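**1/** Right, basket thread! I've been promising this one since July and I've finally got the shelf by the back door into a state I'm willing to talk about in public.

**2/** For anyone new: we moved into Plekness with a hallway that eats things. Gloves, dog leads, post, batteries, the one screwdriver. For months it all lived in a heap on top of the boiler cupboard and I just sort of dug.

**3/** Jyoti Nishad (neighbour, extremely patient, owns more baskets than I own socks) told me to stop buying plastic tubs and go and have a rummage at the Skoltimwood sale. I came home with 4. I'd meant to get one.

**4/** And oh, I love them. I didn't expect to have feelings about wicker but I keep going into the hall to look. My favourite is the honey-coloured one, roughly a rectangle with rounded corners, so it sits nicely against the wall and doesn't roll about like the round one does.

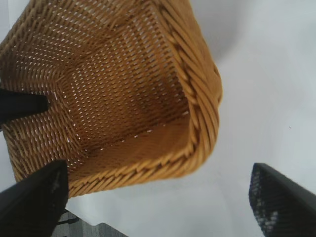 **5/** The rim is what sold me. It's a thick twisted braid, like rope, and lovely to get your fingers round when you're pulling it off a high shelf. The weave inside is much finer, thin flat strands going diagonally both ways, and when there's light behind it you get all these tiny bright dots coming through. I held it up to the window at the sale like a complete fool and Jyoti pretended not to know me.

**6/** Things I've learned about cleaning a secondhand one, mostly by doing it wrong first:

- Take it outside, turn it upside down and thump the bottom. Amazing what drops out.
- Soft dry paintbrush for the corners where the walls meet. An old toothbrush is too stiff and catches.
- Barely damp cloth, then leave it somewhere airy overnight. Not on the radiator! I did that with the round one and it creaks now.

**7/** Lining: yes for small stuff, no for gloves and hats. Anything woolly is happier with the air getting through. For batteries and keys I cut up a pillowcase and tacked it under the rim with big lazy stitches. Took one episode of something I wasn't really watching.

**8/** Current layout, left to right: hats and gloves / dog things / post and keys / "Florian". That last one is for whatever Florian Vidal leaves behind when he comes for supper. So far a scarf, 3 pens and a bike light. Florian, if you're reading, please come and empty your basket.

**9/** Someone asked about labels. I tried luggage tags tied through the weave with string and they look lovely, but the dog ate one. Trying again higher up.

**10/** Also asked: does it catch on jumpers? A bit, if there's a loose end poking out. Snip it close with nail scissors and don't pull it, or you'll be there all evening chasing the strand round.

**11/** Next up is the bathroom, where there are towels on every surface including the floor. There's a tall lidded one at the shop in Cladby that I've been to visit twice. If it's still there next time it's coming home with me.

**12/** Show me your baskets please! Especially wonky ones, and especially if you've mended a handle, as the round one has a wobbly one and I'm scared to touch it.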